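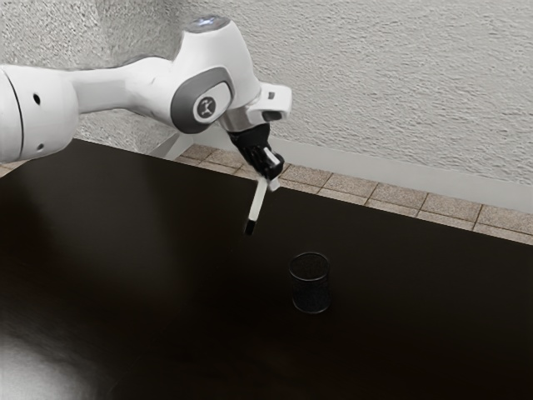
Entreguei o trabalho sobre o Paulík. Está entregue, não mexo mais, já não posso mexer porque a plataforma fecha à meia-noite e eram onze e quarenta quando carreguei no botão. Para quem chegou agora ao blogue: voltei a estudar literatura aos quarenta e seis anos, em regime nocturno, e a cadeira deste semestre é Poesia e Lugar, com a professora Zdeňka Pešek. A primeira coisa que ela nos mandou fazer, em setembro, foi descrever uma mesa sem usar adjectivos. Parece fácil, não parece? Experimentem. Um copinho preto de rede, em pé num tampo escuro enorme, sem mais nada pousado ao lado, e uma parede clara lá atrás. Agora tirem o «preto», o «escuro», o «enorme» e o «clara» e digam-me com que ficam. Eu fiquei com duas linhas e uma dor de cabeça, mas foi por aí que comecei a perceber o que o Bořivoj Paulík anda a fazer nos poemas dele, que quase não têm adjectivos e onde mesmo assim se sente o frio nos dedos.

O enunciado pedia isto: escolher pelo menos dois poemas e mostrar como o autor torna presente a vida no vale. O vale é o de Carkska, claro, porque o homem escreveu sobre Carkska a vida inteira. O livro saiu em 1873, numa tiragem minúscula, e passou décadas sem que se falasse dele até a Torunn Dahlgren o traduzir. Leio a tradução dela ao lado de uma versão portuguesa fotocopiada que a professora distribui e que tem notas a lápis de gerações de alunos (há uma que diz só «vaca?» e eu passei uma noite inteira a tentar descobrir que vaca).

Escolhi «A Cerca de Stadalo» e «Segunda Ceifa». Toda a gente escolhe «O Moinho», que é o poema famoso, e a professora avisou logo na primeira aula que lia com mais gosto os trabalhos sobre os outros. Não sei se isto conta como batota. Eu até gosto de «O Moinho», mas já tinha ouvido tanta coisa sobre a roda como símbolo do tempo que não ia conseguir dizer nada meu.

«A Cerca de Stadalo» é um poema de trinta e tal versos em que um homem conserta uma cerca. É isto. Tira a tábua podre, mede a nova com o braço, prega, passa à seguinte. A meio aparece o irmão do outro lado, que também vem consertar a cerca, e os dois trabalham cada um do seu lado sem se falarem. Na primeira leitura achei uma seca. Na terceira reparei que os verbos do homem são todos curtos e que os do irmão vêm sempre uma linha depois, como um eco atrasado. Quando o homem prega, o irmão prega no verso seguinte. Quando o homem pára, o irmão ainda dá mais uma martelada, e essa martelada fica sozinha num verso de duas palavras. Fiquei arrepiada, juro. E foi aqui que gastei quase duas páginas, o que depois me saiu caro.

«Segunda Ceifa» é mais solto. Uma mulher volta ao campo depois de os homens já terem ceifado e vai apanhando o que ficou. O que me interessou foi a maneira como o Paulík nomeia as coisas: cada erva tem o nome da terra, os nomes que só se usavam ali, e ele não explica nenhum. A Dahlgren podia ter metido notas de rodapé e não meteu. No prefácio diz que preferiu deixar o leitor «de pé no campo, sem guia», e eu acho que tem razão, embora a minha colega Jozefína Koubek discorde completamente. Para ela, um leitor que não percebe metade dos nomes não está no campo, está à porta. Discutimos isto durante o intervalo todo e entrámos atrasadas na segunda parte da aula.

Pus a discussão no trabalho, já agora. Não com o nome dela (pus «uma leitura possível»), mas está lá, e acho que é o melhor parágrafo.
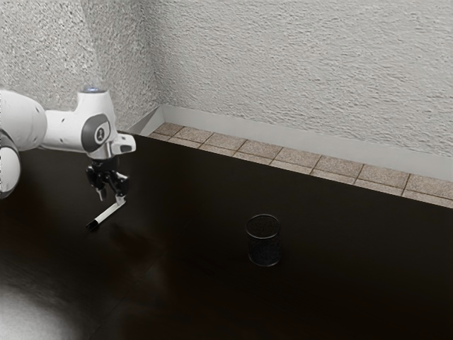
Tampo castanho-escuro, braço branco, garra preta.

Agora a parte prática, que sei que há gente a ler isto que também está a fazer a cadeira ou vai fazer para o ano.

O meu primeiro rascunho tinha 3893 palavras. O limite era de 2000. Pois. Eu sou daquelas pessoas que escrevem para descobrir o que pensam, e o resultado é que as primeiras três páginas são sempre eu a aquecer os motores: a biografia do poeta, a geografia do vale, o que se comia em Carkska no inverno. Cortei a biografia toda. Custou-me imenso, porque tinha descoberto uma história óptima sobre ele ter trocado um cavalo por uma caixa de livros, mas a história não ajudava a ler poema nenhum. (Fica aqui, pronto. Trocou um cavalo por uma caixa de livros, e parece que o cavalo era bom.)

Depois veio a parte das citações. No rascunho eu citava estrofes inteiras e a seguir escrevia uma frase do género «aqui vemos bem a dureza da vida rural». A professora Pešek tem um carimbo mental para estas frases, escreve «onde?» à margem. Onde é que vemos? Em que palavra? Levei com sete «onde?» no trabalho intermédio, de maneira que desta vez fui frase a frase e, sempre que afirmava alguma coisa, obrigava-me a apontar o dedo a uma palavra concreta. Se não houvesse palavra, a frase saía. Só com isto desapareceram umas boas páginas.

O problema é que me entusiasmei e fui parar a 1289 palavras. Do outro lado do precipício! Tive de voltar a pôr coisas, e pôr coisas de volta é muito pior do que tirar, porque tudo o que se acrescenta parece enchimento. Acabei por recuperar a comparação entre as duas vozes: em «A Cerca» quem fala está de fora, a ver os dois homens ao longe, e em «Segunda Ceifa» quem fala está tão perto da mulher que sabe o que ela tem no bolso do avental. Isto devia ter estado no trabalho desde o princípio, o enunciado dizia claramente «refira-se em pormenor à voz». Tinha-o sublinhado a amarelo e tudo.

Outra coisa que me ajudou foi ler em voz alta. Moro num prédio de paredes finas e o meu vizinho de baixo, o Boris Malý, já me perguntou nas escadas se eu estava a ensaiar uma peça. Disse-lhe que era poesia e ele fez uma cara de pena, mas no dia seguinte quis saber se o irmão da cerca chegava a dizer alguma coisa. Não chega, Boris. É esse o drama. Ele achou mal e está no seu direito.

Escrevi a maior parte no Dvořáček, que é o café ao pé da biblioteca, aquele que tem a montra embaciada e um bolo de sementes de papoila que me atrasou o trabalho pelo menos uma semana. No sábado estive lá desde a abertura até me começarem a virar as cadeiras à volta. É um sítio bom para ler, mau para escrever conclusões. Comecei a conclusão quatro vezes e de todas as vezes acabava a dizer que o Paulík «nos transporta» para Carkska. Detesto o «transporta». Ninguém me transportou para lado nenhum, eu estava sentada ao pé do radiador com migalhas na camisola. O que aconteceu foi mais modesto e mais esquisito: no caminho para casa passei pela cerca do parque, que vejo todos os dias, e dei por mim à procura da tábua mais nova. Há três, do lado do escorrega. A madeira ainda está clara.

Acabei por escrever isto na conclusão, com menos migalhas. Não sei se se pode pôr uma cerca de parque infantil num trabalho académico. Se a professora escrever «onde?» à margem, pelo menos desta vez sei responder.

Ah, e perguntaram-me nos comentários do outro post que edição é que eu uso. É a da Dahlgren, capa verde, a segunda, a que traz os poemas na ordem do original. A primeira tem-nos por estações do ano e «A Cerca de Stadalo» aparece no outono, quando no poema há lama e gelo a derreter, portanto alguém andou distraído. Na biblioteca há um exemplar de cada e o da segunda está quase sempre requisitado (desculpem, sou eu, devolvo na quinzena que vem).

Para a próxima cadeira temos prosa, contos curtos, e já vi na lista de leituras um com noventa páginas, o que me deixa com algumas dúvidas sobre o que é que esta gente entende por curto. Vou começar por esse. Se alguém aí tiver apontamentos legíveis da aula sobre narradores, aceito de bom grado, que os meus têm uma nódoa de café mesmo em cima da definição.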